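O intervalo

O relatório da Animov pedia uma única coisa: a distância entre as duas garras, instante a instante, sem sensores externos. Azadeh Najafi leu o parágrafo duas vezes e escreveu na margem: "marcador de uma na câmara da outra". Depois riscou a palavra "distância" e pôs "pose relativa".

O método cabia em meia página. Cada garra manual levava uma câmara grande-angular. Quando o marcador de uma entrava no campo da outra, resolvia-se a transformação entre ambas. Quando saía, o sistema recorria à odometria visual, e o erro começava a crescer. Azadeh queria saber a que velocidade.

Gravaram 77 sequências. Em 40 delas o marcador desaparecia pelo menos uma vez. Foulkes, que assinava as revisões internas e raramente descia à sala, sugeriu excluí-las.

— São ruído — disse ele.

— São o resultado — respondeu ela.

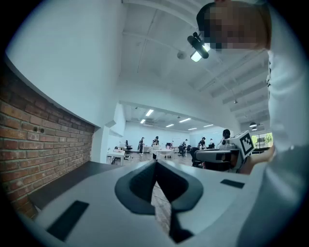 Fig. 1. Segunda garra vista a partir da primeira, com o marcador fiducial voltado para a esquerda.

Ficou até tarde a rever as sequências excluíveis. Os tijolos da parede davam bons pontos de correspondência; a parede branca, quase nenhum. Sempre que o operador se virava para o branco, a estimativa derivava, e a garra calculada afastava-se da mão que a segurava. Na sequência mais longa, uns 500 fotogramas sem marcador, a trajetória reconstruída atravessava o pilar e continuava pela sala seguinte, a velocidade constante.

Reprojetou a curva e anotou o desvio. No reaparecimento do marcador, a posição corrigia-se de um fotograma para o outro. O gráfico registava o salto como uma linha vertical.

Foulkes apareceu à porta com o casaco vestido.

— Onde esteve a garra durante esse tempo?

— Na mão dele.

— E segundo o modelo?

Azadeh apontou para a curva, do outro lado do pilar. Ele aproximou-se do ecrã e pediu-lhe que mudasse a escala do eixo. Ela mudou. O salto continuava lá.

— Deixe ficar as 40 — disse Foulkes, e apagou a luz do corredor ao sair.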